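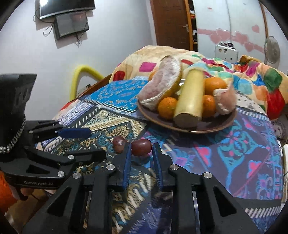

Griltano Hand-Held Gripper Pair, Fruit Handling Kit
Sold by Brudau — Planning and Ordering Page

The Griltano kit is for teams who want to plan an automatic fruit line, but who do not want to buy the arm before they know what the fingers must do. A person works with one gripper in each hand and handles the same fruit the arm will handle later. After that you can choose the arm with better numbers in your hand.

Price and contents
Kit price: 945 per pair, tax and shipping not included
In the box: 2 grippers, left and right
Spare pads: 3 sets
Guarantee: 52 weeks from delivery

Please put the pads as a separate line in your budget. They are the part that wears, and buyers often forget them in the first year. Citrus oil and plant juice should be wiped off at the end of each session with a soft cloth and plain water.

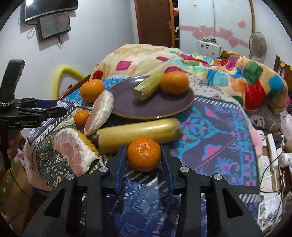 What to test before you decide
We advise to start with whole round fruit and go to the difficult shapes after. Mandarins of different sizes will show you how much opening you need. Grapes are a good check for the tips of the jaws, and a piece of sugarcane shows how the pads behave on a hard, straight surface. Peeled pomelo is the hardest of all, so keep it for the second week.

Write down each item you drop or crush. If soft items make most of your list, ask us for the Dogar soft pads before you order more sets of the standard ones.
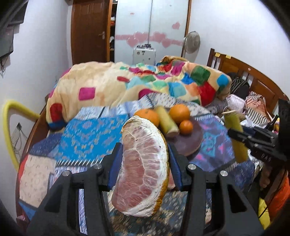 The workplace does not need to be special. Any steady surface with free room for both elbows is enough, and a printed cloth can stay where it is. Plan two people for a full day of work, so that they can change places — the hands get tired sooner than you expect.

Delivery
Orders go out from our Finstead store. Orders placed in April may need one week more, as we count the stock in that month. For more than three pairs, please ask for a written offer first.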